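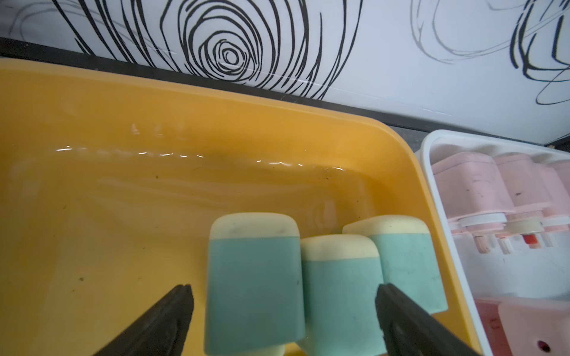 Chapter 2
Washing, Drying and Sorting Small Toys

In this chapter
Hand washing in trays
Toys that come apart
Drying, and where the water hides
Sorting back into sets
Keeping a piece list

Before you start
You should have read Chapter 1 (hands, aprons, surfaces). If your course does the chapters out of order, at least read the part on mixing detergent. Have a toy from your own setting next to you. Any plastic one, as long as it has more than one part.

2.1 Why a whole chapter on toys

Most settings wash their toys. Fewer wash them well. The usual picture at the end of a Thursday – a bowl, a squirt of washing-up liquid, everything in at once, a stir, a towel. Quick, yes. Looks clean. Then the sets go back in the cupboard with half the joints still holding water and the pegs in the wrong box.

Small toys get handled more than anything else in the room, door handles included. They get chewed, dropped, sat on, lent to the child with the cold. Big equipment gets a wipe and people notice if it hasn't been done. A peg the length of a fingernail, no one notices.

So, this chapter. Small plastic toys only. Soft toys are Chapter 5, wooden ones Chapter 6 – don't soak wood, please, whatever the last place you worked at did.

2.2 Trays or a sink?

Either. Trays are better for small parts and this book uses them throughout. A sink has a plughole, and plugholes eat pegs.

A shallow tray with a wide rim, half filled at most. Two trays if you can get them, side by side, one to wash in and one to put things down in afterwards. Different colours help. If both are white, sooner or later somebody puts the unwashed lot in with the washed lot and you start again.

Warm water, mild detergent. Check the label on the toy or the maker's leaflet first, some finishes go dull or sticky. Do not be generous with the detergent. More bubbles means more rinsing and you can't see the bottom of the tray.

Seeing the bottom matters. Bits settle there. Grit, fluff, dark specks of who knows what from between the floorboards. Once you can see specks collecting, tip it out through a sieve and refill. The sieve is for the pegs again.

Change the water between sets as well, even if it looks alright.

Key words
Set: all the pieces that belong together and are stored together.
Part: one piece of a toy that comes to bits.
Joint: where two parts meet, whether it clicks, screws or pushes in.
Dead water: water shut inside a hollow part after washing.

2.3 Order of work

1. Empty the set onto a clean cloth. Look at it.
2. Take out anything cracked, sharp or with a battery cover. Battery toys never go in the tray.
3. Pull apart whatever is made to be pulled apart.
4. Wash, a few pieces at a time. Soft brush for grooves.
5. Rinse in clean water.
6. Shake. Joints downwards.
7. Dry on a rack or in a basket with holes.
8. Check against the piece list.
9. Put together, put away.

Step 3 is the one that gets skipped. Step 8 is the one that gets skipped and then signed for.

A few pieces at a time means a few. Fill the tray until the toys are three deep and the ones underneath are just sitting in soup. Two or three good sized blocks in the water, wash them, out, next. Faster than it sounds, once you are in the rythm of it.

Smudges first. Rub with a thumb before you reach for the brush. Most marks on matt plastic are from fingers and come off with hardly any effort. Small dark marks that stay put after a proper scrub may be scuffs in the surface. Leave them. Scouring pads make it worse and the next lot of dirt has something to hold on to.

2.4 Toys that come apart 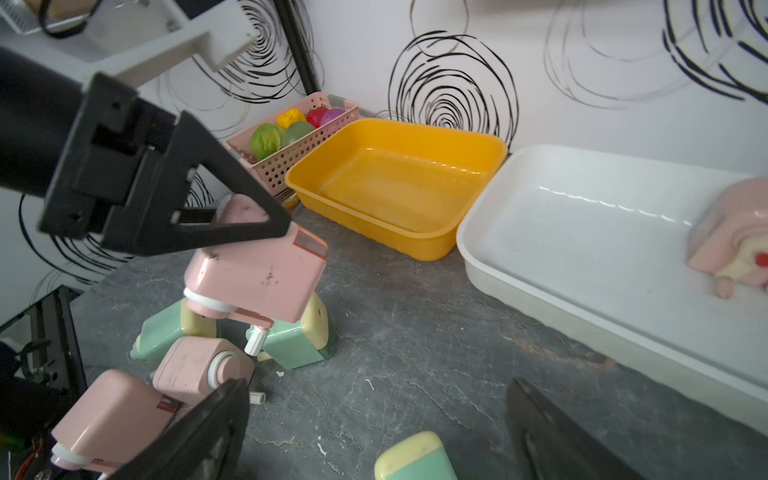 Figures and vehicles built from hollow blocks are the slow ones, and you should plan for that when you write the rota. Every part has a join and every join has an inside. Students on the Sanutthorpe placement tend to dunk them whole, and you can see why, the thing takes time to undo and longer to put back. But look at what is in there once one is in bits. In the pastel robot, a white ring where the pink block meets the legs, a short white peg sticking down between the two leg blocks, a small dark hole in one of them, and another little white peg lying loose on its own by a pink joint piece. None of those places gets a brush near it if the toy stays whole. And the loose peg is exactly the kind of part that goes missing – small, white, rolls. Keep a basket in reach before you start pulling. A plastic one with small square holes is good for the big blocks. Pegs want a saucer or a lidded pot instead, unless you have checked they can't get through the holes.

Take apart in one go, one toy at a time. Do not do three robots at once. The legs look the same and they are not always the same, older ones wear loose and then you have got a tight leg on a loose body and it falls over all afternoon.

If a part will not come off by hand, stop. No knives, no spoons. It may be glued. Treat it as one piece and dry it for longer.

Try it yourself
Take one toy with at least one joint. Wash it whole, shake it, leave it on a paper towel overnight. Next morning pull it apart over a fresh sheet. Write down what you find. Then do the same again with the toy taken apart first. Compare. Bring both sheets to the session.

2.5 Piece lists

One sheet per set. Name of the set, a column for each colour, a column for joints and pegs, date, initials. Tape it inside the lid.

The nursery at Sanutthorpe had no lists at all until October. They went through every cupboard and wrote down 711 pieces, pegs included. The next full wash was Fri 13 November and the count came to 659. Most of the gap was pegs and rings. A fair few turned up later in the Hollivard box, a different building set altogether, where they fit nothing.

Worked example (the sheet they use now, shortened)
Set: Bristetti farm
Blocks, all colours: checked
Joints and rings: checked
Pegs: 2 short
Action: look in sand tray, look in Hollivard box, then order

Note the last line. Look first, order second. Spare pegs from a slightly differnt set may go in and not come out.

2.6 What you should be able to do by the end

Set up two trays and say what each is for.
Take apart a jointed toy without losing anything.
Find dead water and get rid of it.
Fill in a piece list that someone else can read.

Section 2.7 goes into drying in detail, with times for racks, baskets and towels. Do the Try it yourself before you read it – the drying tables make more sense with a soggy paper towel in front of you.

E. Georgiou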